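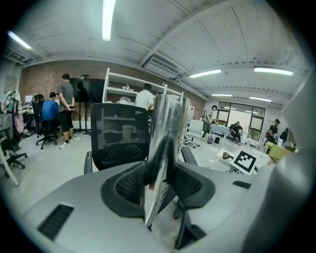

Vareo: Progress Report for the Second Period

Prepared for the Flarska program office by the software group, May

We use cookies to remember your settings and to count visits. Accept all | Only necessary | Read more

1. Where we stand

In the first period we promised three software parts: a tracker for the hand-held grippers, a tool for cleaning and checking the recordings, and a first controller trained on them. The tracker is finished and in daily use. The checking tool, which we call Virk, works but is missing one function described in section 3. The controller runs in simulation and on one arm at Motetti, and its results are still modest.

The milestone for the tracker was reached one month late. The milestone for Virk is on the plan. For the controller we ask for a small change of the order of work, see section 5.

2. Tracking

The tracker has to give the position of both grippers at every moment, also when a hand, an arm or a piece of furniture is between the gripper and the head camera. In the first version we used only the marker cubes on top of the grippers. This was precise when the cube was seen well, but the position jumped each time the view changed from one face of the cube to the next. The jump was small, a few millimeters, but the controller learned it as if it was a real movement.

The present version combines the cubes with the motion estimate from the camera on each gripper. When the cube is visible, it corrects the estimate. When it is hidden, the estimate continues alone, and the software keeps a value for how much it can be trusted. After the cube is seen again, the correction is spread backward over the hidden part, so the path has no step in it.

Shiny objects gave us more work than we planned. A polished metal surface near the gripper camera shows a bent copy of the room, and the feature finder was taking points from this reflection. These points move in a wrong way when the gripper moves, and the estimate follows them. We tried first to remove them by their motion only. It helped in slow movements but failed in fast ones. Now a small network marks the area of the held object in each image, and all points inside this area are ignored. The same mask is used for the gripper body.

The test set for this part has 181 recordings. With the old version, the tracker lost at least one gripper in 47 of them. With the new version this number is 13. We looked at all 13 by hand. Most of them have the same cause: the gripper is low, close to the floor, and the cube is behind the arm of the person for a long time. We have no good solution yet for this case and we do not expect to have one before the summer.

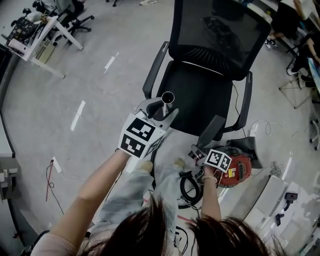
Two hand-held grippers with their marker cubes, seen from head height; the left one holds the metal cup.

3. Virk, the checking tool

Virk reads a recording, runs the tracker, and decides if the recording can go to training. It checks the time offset between cameras, the gaps in tracking, the opening of the jaws, and sudden changes in speed that a human arm cannot make. For each problem it writes one line of plain text with the time in the recording. Before, our operators received only an error code, and they asked us for the meaning several times a day.

Changes in this period:

- The time offset is now estimated for every recording separately. The old fixed value was wrong after each restart of the cameras.
- A recording with one bad part is no longer rejected completely. Virk cuts it and keeps the good parts, if each of them contains a full grasp or a full release.
- The viewer shows both gripper paths together with the three camera views. It opens in the browser, and nothing must be installed.
- Left and right gripper are recognized from the cube patterns. Twice in the last period they were exchanged by mistake and we discovered it only after training.

The missing function is the automatic labeling of task steps. We have a draft which finds the moment of closing and opening correctly, but it divides long tasks in too many steps. Until this is better, the labels are made by hand in the viewer – this takes more time than the recording itself.

4. Controller

The controller takes the gripper images and the gripper positions and gives the next short piece of motion. A planner below it checks joint limits and collisions, and it can slow down the motion but cannot change its path. We chose this simple division on purpose, so that we can say which part was wrong after a failure.

At Motetti the controller was tested with the task of taking a cup and placing it upright on a flat surface. We ran 100 trials and finished all of them without a damaged object. We do not report a success rate in this document, as we changed the criterion for "upright" in the middle of the tests and the two halves cannot be compared. The trials will be repeated with the new criterion.

Two problems are clear already. The controller waits too long before closing the jaws, and it is weak when the second gripper must hold still while the first one moves. In the second case we think the cause is in the data: in many recordings the resting hand moves a little, and the controller copies it.

5. Request and next steps

We ask Flarska to accept that the work on two-hand tasks starts before the single-hand task is closed. The same recordings serve both, and the labeling can be done once. The budget stays the same.

Until the next report we plan to:

- repeat the cup trials at Motetti with the fixed criterion
- finish the step labeling in Virk, at least for short tasks
- add a filter for the small movement of the resting hand
- test a second head camera position for work near the floor

The source code of the tracker and the description of the file format are in the project folder, in the same place as last time. The format has a new version number, and old recordings must be converted once with the script in the folder "convert".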